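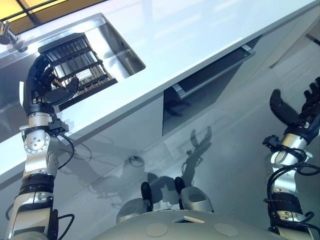 ステンレスシンクの水垢・もらい錆の除去手順

最終更新：2025-09-30

本ページでは、家庭用ステンレスシンクに付着した水垢、石けんカス、もらい錆の除去手順をまとめる。対象はヘアライン仕上げおよびそれに準じる研磨仕上げのシンクである。エンボス加工、着色ステンレス、コーティング済みの製品は、表面層を傷める可能性があるため対象外とする。該当する場合は取扱説明書の指示を優先すること。

汚れの種類の判別

作業前に汚れの種類を確認する。種類によって有効な洗浄剤が異なり、誤った組み合わせでは落ちないまま表面だけが荒れる。

水垢：白色または灰白色のうろこ状、輪状の付着物。水道水に含まれるカルシウム、マグネシウム、ケイ酸などが、水分の蒸発後に残ったもの。炭酸塩が主体であれば酸性の洗浄剤で溶解する。ケイ酸が主体のものは酸では溶けにくく、研磨が必要になる。

石けんカス：白色でざらつきがある。食器用洗剤だけでは落ちにくい。クエン酸で大半が緩む。

油膜：指でなぞると跡がつく。中性洗剤またはアルカリ性洗浄剤で除去する。油膜が残った状態で酸を塗布しても水垢まで届かないため、必ず先に処理する。

もらい錆：茶褐色の点状または輪状。空き缶、ヘアピン、鉄製の調理器具などから錆が移ったもので、初期段階ではシンク本体は腐食していない。放置すると不動態皮膜が損なわれ、本体の孔食に進行する。

用意するもの

クエン酸（粉末）
水　600ml
スプレーボトル（Plamicoの樹脂製を使用。口径が広く粉末を入れやすい）
中性洗剤
やわらかいスポンジ
クリームクレンザー（Stedikのステンレス用を使用。購入時の価格は1,447円）
キッチンペーパー
食品用ラップ
マイクロファイバークロス
ゴム手袋
古い歯ブラシ

金属たわし、メラミンスポンジの強い押し当て、粒子の粗い粉末クレンザーは使用しない。スチール製のたわしは微細な鉄粉を残し、それ自体がもらい錆の原因になる。

注意事項

クエン酸と塩素系漂白剤を同時に使用しない。有毒な塩素ガスが発生する。同じ日に両方を使うことも避ける。排水口に塩素系のぬめり取り剤を置いている場合は、作業前に取り外し、排水口を含めて十分に水を流しておく。

天板が天然大理石の場合、クエン酸溶液の飛沫で表面が白く曇る。シンク周囲を養生するか、スプレーを使わずにペーパーへ直接含ませる方法に切り替える。人造大理石は製品によって耐酸性に差がある。

作業中は換気扇を回す。

手順1　シンク内の物を出す

食器、水切りラック、洗い桶、ゴミ受け、排水口カバーをすべて取り出す。シンクの中に立てて使う形の水切りラックは、脚部が底面と接する位置に水が滞留しやすく、その跡が水垢や錆の輪になっていることがある。ラックを出したあと、接地していた位置を先に見ておくと、重点的に処理する範囲が決まる。

ラック本体も同時に洗浄する。棒材の交点と溶接部には汚れが残りやすいため、歯ブラシを用いる。塗装またはコーティングされたラックでは、剥離箇所の有無を確認する。下地の鉄が露出している場合、そこから出た錆がシンクに移る。
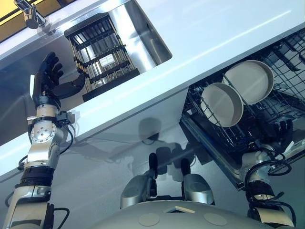 剥離が小さければ、市販の樹脂キャップや補修用塗料で覆って使用を続けられる。ただし塗料は食器に触れない部位に限る。剥離が複数の交点に及ぶものは交換したほうがよい。シンク側をいくら磨いても、錆の供給源が残っていれば同じ位置に再発する。

手順2　油膜を落とす

ぬるま湯でシンク全体を流し、中性洗剤をつけたスポンジで底面、側面、コーナーの順に洗う。研磨目がある場合は目に沿って動かす。目に直交する方向や円を描く動きは、細かい傷を目立たせる。

洗剤を流したあと、水が玉にならず均一に広がれば油膜はほぼ除去できている。弾く箇所が残っていれば、その部分を再度洗う。コーティングのあるシンクでは油膜がなくても水を弾くので、この判定は使えない。

手順3　クエン酸溶液を作る

水600mlにクエン酸小さじ2を加え、完全に溶けるまで振る。濃度を上げても効果は比例して伸びず、すすぎ残しの危険が増す。溶液は保存せず、その日のうちに使い切る。

手順4　湿布する

水垢の上にキッチンペーパーを敷き、溶液をまんべんなく吹き付ける。側面は垂れやすいため、吹き付けたあとに手袋をした手で押さえて空気を抜く。乾燥を防ぐ目的で、上から食品用ラップを重ねる。

放置時間は8分とする。途中でペーパーの端が乾いてきたら溶液を追加する。長時間放置すると光沢にむらが出ることがあるため、落ちが悪い場合も放置時間は延ばさず、すすいでから湿布をやり直す。

手順5　こすり洗いとすすぎ

ペーパーを剥がし、そのペーパーで軽くこする。続いて濡らしたスポンジでこする。水栓の根元、排水口の縁、オーバーフロー穴の周囲は歯ブラシで処理する。

すすぎは流水で行う。シンクの縁と天板の継ぎ目に溶液が残りやすいため、ここは固く絞った布で数回水拭きする。継ぎ目のシーリング材が劣化している場合は、隙間に水を流し込まないよう拭き取りのみとする。

手順6　残った水垢を研磨する

湿布で落ちない白い付着物は、クリームクレンザーで研磨する。丸めたラップに少量を取り、研磨目に沿って軽い力で往復させる。スポンジはクレンザーを吸い込むため効率が悪い。

最初に目立たない位置で試し、傷や曇りが出ないことを確かめてから範囲を広げる。一か所だけを強く磨くと、そこだけ光沢が変わって周囲から浮いて見える。境界をぼかすように、周辺部も弱く磨いておく。

耐水ペーパーによる研磨は推奨しない。600番でもヘアラインの目が変わり、元の仕上げには戻らない。

手順7　もらい錆を除去する

手順5まで終えて茶色の点が残っていれば、クリームクレンザーを直接のせ、ラップで小さくこする。初期のもらい錆であればこれで消える。消えない場合は還元系のステンレス用錆取り剤を使用し、放置時間は製品の表示に従う。錆取り剤とクエン酸溶液は混ぜない。

錆を取ったあとに爪が引っかかるくぼみがあれば、孔食が始まっている。くぼみの内部まで元に戻す方法はない。水分を残さない管理に切り替えて進行を抑える。

手順8　乾拭きする

マイクロファイバークロスで水分を完全に拭き取る。自然乾燥させると、拭き残した水滴がそのまま新しい水垢になる。水栓、側面、底面、排水口周辺の順に上から下へ進める。乾いた状態で斜めから光を当てると、残った水垢とクレンザーの粉が確認しやすい。

取り出したラック類は、裏側まで拭いてから戻す。
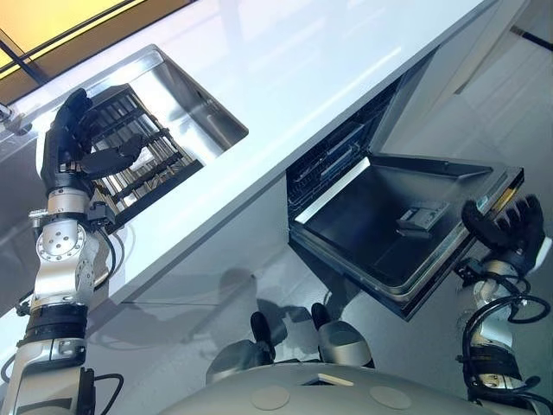 日常の管理

一日の終わりに水分を拭き取る。洗浄剤の選択よりも、この作業の有無が水垢の付着量に影響する。

水切りラックをシンク内に常設する場合は、週に一度は位置をずらすか取り出し、下の面を洗う。脚部に樹脂キャップがあるものは、キャップの内部に水がたまるため外して乾かす。

塩分、しょうゆ、漬物の汁、塩素系漂白剤が付着したときは速やかに流す。ステンレスの腐食は塩化物イオンによるものが多い。濡れた缶詰の缶や鉄のフライパンを置いたままにしない。

12月の大掃除までまとめて放置した水垢は、層が厚くなり湿布の回数が増える。月に一度、手順3から5だけを行えば、研磨が必要になることは少ない。

うまくいかない場合

白い輪が薄くなるが消えない
ケイ酸系の水垢が残っている。湿布は2回までとし、以後は手順6に進む。

全体が白っぽく曇った
すすぎ不足によるクエン酸の残留、またはクレンザーの粉残り。ぬるま湯ですすぎ、乾拭きする。改善しなければ表面の微細な傷である。

虹色の模様が出た
不動態皮膜の厚さの変化や、ごく薄い付着物による干渉色である。実用上の問題はない。クリームクレンザーで軽く磨くと目立たなくなる。

黒い汚れがクロスに付く
研磨で削れた金属分と汚れが混ざったもの。中性洗剤で洗い直し、クロスに付かなくなるまですすぐ。

排水口のぬめりが残る
クエン酸では落ちにくい。シンクを十分にすすいだうえで、後日あらためて塩素系またはアルカリ性の洗浄剤を使用する。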